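The case for the open basket

Albane Delorme
15 Apr 2018

Household storage advice has drifted towards the opaque container. The products are well made: lidded tins, labelled drawers, stacking boxes with a rubber seal. I used the Hirum stacking set for 4 years and have no complaint about its construction. My complaint is with the principle. For individually wrapped snacks, a closed container duplicates work the wrapper already does, and it removes the one piece of information a person wants when standing at the table, namely what there is to eat.

A wrapped biscuit is a sealed unit. The film keeps out air and moisture, the printed date gives its life, and the label identifies the contents. Placing that unit inside a second sealed unit adds a small amount of crush protection and very little else. It does add a lid. In my kitchen at Wukesex the lid was the point at which the system failed. Packets bought in November were found the following spring under newer packets, and I threw them away.

The open basket has a different fault, in that it looks untidy. I accept this. A shallow basket on a round table will always have something leaning over the side, and the overflow will end up on the tabletop. I would argue that this is an acceptable cost and a useful signal. When packets no longer fit in the basket, too many have been bought.

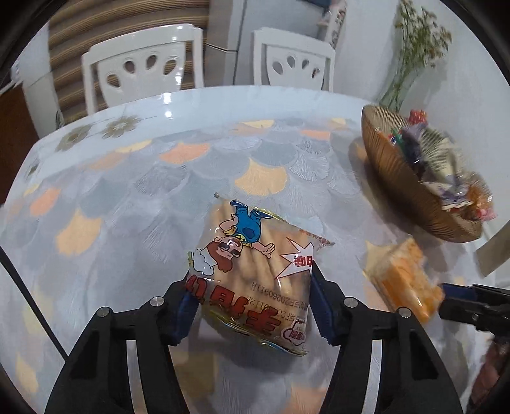
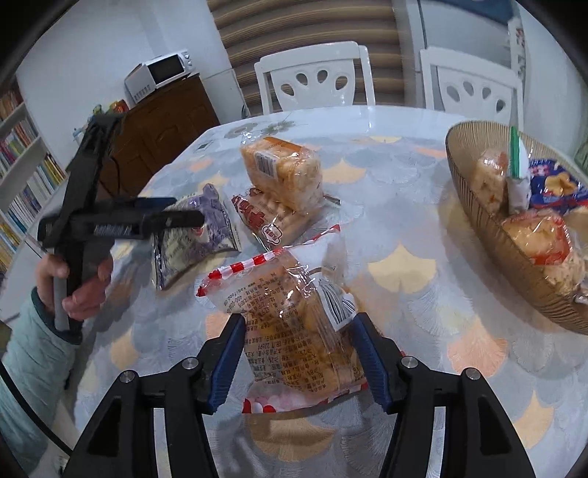 Wrapped snacks on the round table and in the basket beside them.

Shape matters more than size. A long, shallow basket lets most of the contents lie near the surface. A deep round one behaves like a bin, with the oldest stock at the bottom. Guo, who shares my interest in these matters and disagrees with most of my conclusions, prefers a flat tray. A tray gives the best visibility of all but has no sides to speak of, and long packets slide off when it is carried. The basket can be lifted with one hand and put on a chair when the table is needed for a meal.

Clear film should also be taken into account at the time of buying. With a transparent packet the condition of the contents can be checked without opening it. Broken biscuits show as crumbs in the lower seam. Bread can be inspected for mould. A printed foil bag allows none of this, and I put foil bags at the ends of the basket where the date can be read by turning up one corner.

The routine is short. Once a month the basket is emptied on to the table, the packets are turned date side up, and anything within 30 days of its date goes back in last, on top. Large items such as a block of cake or a bag of bread stay outside the basket - they take up room and hide the small ones. They are eaten first in any case.

There are limits. None of this applies to loose biscuits, which need a tin, or to a kitchen with mice. Chocolate should not stand in a warm room in any container. Fliltton sell a basket with a fitted cloth cover, and I have been asked whether it offers a compromise. In my view it is a lid made of cloth. I bought one, and the cover has been in a drawer since the first week.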